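Last updated: August 20, 2022

By Merle Dunstan

Notes on Moving the Drukside Reading Room

The Drukside Reading Room will remain at its present address until the end of January. Members have asked for a full account of the decision to leave, and I set out my own view of it on this page.

The lease with McAlister has been renewed 3 times in 25 years, on each occasion with a modest increase. The terms offered this spring were of a different order. Rory Rankin and I reviewed them over two evenings and concluded that the collection, which stands at 967 bound volumes, could be housed in Prudmont for less than half the rent.

Prudmont is a former mill district, and its units were built for work. Ceilings are high, services are exposed, and heating costs must be considered with care.

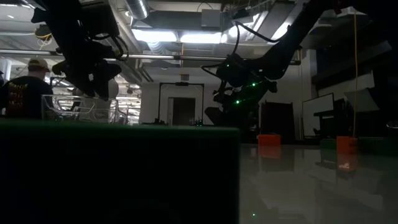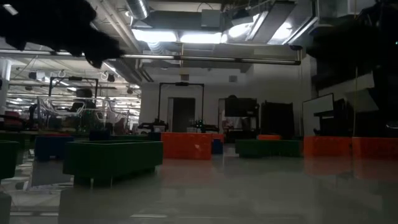 Noise is the other concern. Hard floors carry every footstep, and members who come to read will expect quiet. We have requested a price for carpet and for felt panels along the longest wall – the second item may have to wait a year.

Borrowing will stop for roughly 7 weeks while the books are packed and shelved again. Items already on loan may be kept until the new room opens, without charge. The Lustik bequest will travel separately, under its own insurance, and will be the last to return to the shelves.

Letters on the subject are welcome and should be addressed to me at Drukside.

This site uses cookies. By continuing to read, you accept their use.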